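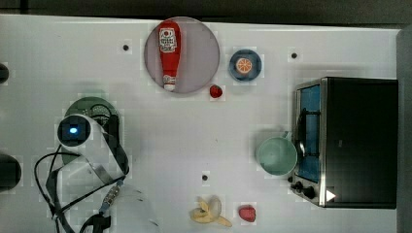 Figure 1. Ketchup bottle on a plate, strawberry, and orange slice on a blue saucer, white tabletop.

A Visual Identity for the Worholm Ferry Museum
Project report, Communication Design, second year
Kirsty Penrose
24 March 2022

1. The task
The Worholm Ferry Museum is a local history museum in two rooms of the old ticket hall. It had no logo of its own. Its signs, leaflets and website used different typefaces, and the name was written three ways. I was asked to design a basic identity: a wordmark, a color set, wall labels and one poster.

2. Research
I read the museum's catalog, which lists 1,089 objects, and spent two afternoons in the building. Most visitors went straight to the model ferries and skipped the long text panel by the door. The panel is set in 14-point type on a glossy board, and the window reflects in it after lunch.

I also compared the printed material of two nearby museums, Nuttall Mill and the Fovwood Glass House. Nuttall uses one typeface for everything. Fovwood has a nice symbol but it fills in when printed small, so I decided early on to work with letters only.

3. Wordmark
The first sketches used a wave under the name. My tutor thought it looked like a swimming pool, and I agreed. The second round started from the painted route boards in the collection, which have wide capitals with a short middle bar on the E. I redrew these as a full alphabet and set the name on two lines. The W took the longest – it kept looking darker than the other letters until I thinned the inner strokes.

4. Color and labels
There are three colors: a dark green, a cream and a signal orange. The green comes from a timetable case. Orange is only for directions and opening hours.

Labels now have a heading, a date and no more than 100 words. I rewrote 12 of them with the museum. Body text is Zendau Regular, printed on matte card. We hung test labels next to the old ones, and the staff preferred a slightly larger size than I had planned, so the final labels are 20-point.

5. Printing
The poster was printed in a run of 256 on uncoated paper. The green came out duller than on screen. I adjusted the file after the first proof, but a second proof was not in the budget.

6. What is left
The website still uses the old name. The outdoor sign needs a permit, and the museum expects to put it up in July. I would also like to draw the lowercase letters, as the current alphabet has capitals and numerals only.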